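Prano moulded parts tray, yellow – bench review
7 Sep 2018
Reviewed by Alois Baumgartner

Category: Storage and handling
Supplied by: Cornudon
Bought or loaned: bought
Period of use: 11 weeks

We assemble small wire harnesses in short batches, most of them twisted, with a small connector at either end and a sleeve part way along. Until January they were kept in cardboard bins. Cardboard sheds fibre into open connector housings, and the bins lost their shape under a stack. The Prano tray was bought as a replacement for one bench, with a view to changing the rest.

The tray is a single yellow plastic moulding with a thick rim and a stepped inner wall. The floor is flat and smooth. A connector slides across it without catching, and a terminal left exposed on a wire has no seam or rib to hook under when the harness is lifted.
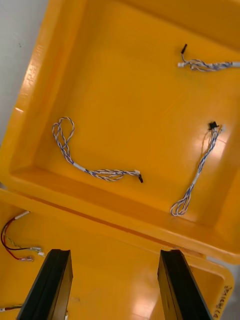

Capacity depends more on tangling than on volume. Twisted pairs hold their own loops, and two harnesses laid across each other will come up together. We keep the blue-and-white type to a single layer and leave a gap between pieces. Packed this way the tray holds far less than the supplier's figures suggest, but picking is quicker and we have had no pulled terminals in the test period.

Colour is a fair choice. Black plugs and blue wire stand out well. White connectors are adequate. Yellow wire is poor against it, and on mixed harnesses the operator has to find the red or black conductor first and follow it back.

The finish is the main fault. It is glossy, and under a bench lamp it throws a patch of glare large enough to hide a small connector. Moving the lamp to one side shifts the patch but does not remove it. A matt version would be worth paying for.
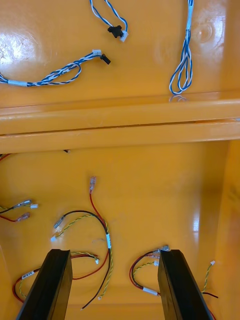

Keeping two harness types apart has worked well, provided each stays on its own side. Long loops need folding back on themselves before they are put down, or the ends finish up against the edge.

Cleaning is simple: a dry cloth, then a damp one. Light scratches appeared early and have not become worse. Chin-lung Lu tried the equivalent Rolland tray on the next bench and preferred its duller surface, though he found the walls too low.

For: rigid, easy to wipe down, smooth floor, good contrast with dark parts
Against: glare, weak contrast with yellow wire, optimistic capacity figures

Rating: 84 out of 100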